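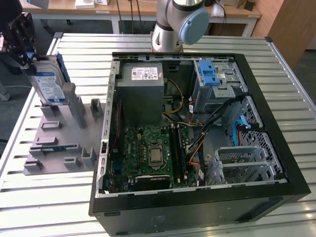

Print | E-mail this ticket

Ticket: drive removal demos, Furovmont cell
Status: open

Great progress today! Hand-guided teaching of the hard drive step now replays cleanly in 24 runs. The remaining trouble is at the tray - on 3 runs the drive touched a post on the way in.

Tried: re-recorded the approach by remote control, slower, with the last waypoint 100 mm above the slot. Much smoother, love it!

Next: 3 fresh demos with the tray clamped, then retrain. Ulo log attached. Please leave the tray where it is until then.

Print | E-mail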